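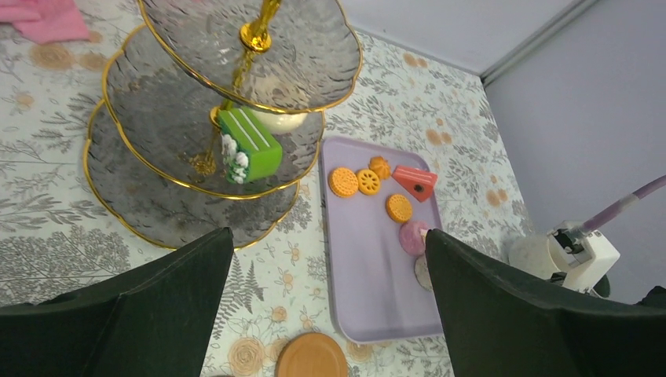
Tiered stand on the floral tablecloth.

Kerna Film Club – minutes of the programming meeting, 24th February

1. Minutes of the previous meeting
Approved with one correction. The running time of the feature Covum was recorded as 109 minutes. The distributor's sheet gives 119 minutes, and the printed program will follow the sheet.

2. Matters arising
The replacement lamp for the hall projector has been delivered and fitted. The old lamp is kept as a spare until its hours run out. The center speaker still drops out at low volume. The connector is to be replaced before the next screening.

3. Screening of Rekuvden
The license covers one public showing, with no admission limit below hall capacity. The file arrived with two subtitle tracks. Track 1 runs late from the second reel onward and will not be used. Track 2 was checked in full and is in sync. The distributor has asked for attendance figures within a week of the showing.
It was asked whether the discussion should come before or after the film. Agreed: after, for no more than half an hour, with the house lights at half.

4. Home release of Lã
The disc edition includes the feature, a commentary and four deleted scenes. The club was offered a preview clip for use on its web page. The terms allow the clip to stay up until the release date only. Agreed to accept, with the clip placed on the events page and the credit line worded as supplied.
A request to show the deleted scenes to members was deferred. The license text does not mention them, and a written answer is needed from the distributor.

5. Budget
Balance brought forward: $900. License fee for Rekuvden: $489. Balance after payment: $411. The fee for Covum has not yet been quoted. No booking will be confirmed until it is.

6. Member survey
There were 11 replies. Most asked for earlier start times – two asked for later ones. Agreed to move the start to 7:00 p.m. for the next two screenings and review.

7. Other business
The aspect ratio setting was wrong for the opening minutes of the last short. A test frame will be run before doors open from now on.
The poster for Covum needs the rating added in the lower corner.

Next meeting: date to be set by email once the Covum quote is in.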